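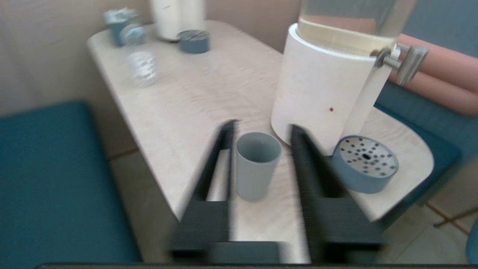 Serkden 2105 Bench Foam: Review After a Summer of Use

3 min read

The foam in our breakfast bench had gone flat years ago. You sat down and felt the board. I put off replacing it because the upholstery shop in town wanted more for the job than I paid for my desk, and the cover itself was still good. In the end I ordered the Serkden 2105, a cut-to-size foam slab sold through Ukley, and did it myself.

The slab cost $112 with shipping. It comes rolled in plastic and needs a day to open up. Mine had a curl at one end that took a second night to flatten, with a few cookbooks on it. There is a smell for the first few days. It isn't strong, but I would open a window.

You give Ukley the length, width and thickness when you order. I asked for a depth of 20 inches and got it a hair over, which helped, as foam that fits a little tight fills out the corners of a cover. The long edges were straight. One short edge had a slight slant to it that I trimmed with a bread knife. An electric knife would do it better.

Thickness is where I would slow down. I measured the old foam, which was a mistake, as old foam is thinner than it was when new. Measure the side panel of the cover instead. My sister-in-law, Ainhoa Bustamante, told me this after I had ordered. I made up the difference with a layer of batting, and it looks fine. 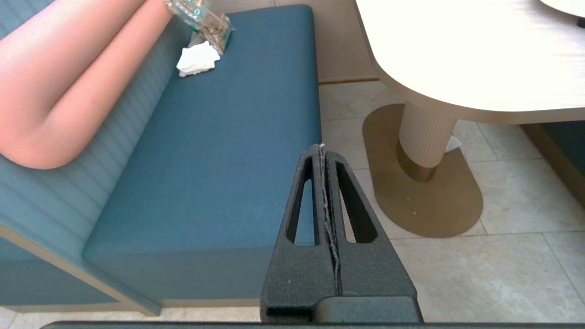 Getting the foam into the cover took longer than anything else. The trick is to wrap the slab in thin plastic, slide it in, zip the cover most of the way and pull the plastic out. Foam on its own grabs the fabric and will not slide. Start at the zipper end and push from the far side. I did it alone, but two people would be quicker.

As for comfort, the 2105 is firm. Ukley calls it medium firm, and I would drop the "medium." For meals it's right: you sit at the proper height for the table and can get up without rolling forward. For a long afternoon of reading it is a bit much, and I end up with a pillow behind me. Anyone who wants a softer seat should look at the Arrieta slab on the same site - Daranee Suksawat down the street has one in her window seat, and I sank into it nicely, though it costs more.

It has held its shape so far. The spot where I always sit springs back, and the front edge hasn't rounded off. Ukley gives 50 days for returns, but not on foam you have trimmed, so check the fit before you pick up the knife.

I would buy it again for a kitchen bench. For a window seat or a daybed, get the softer one.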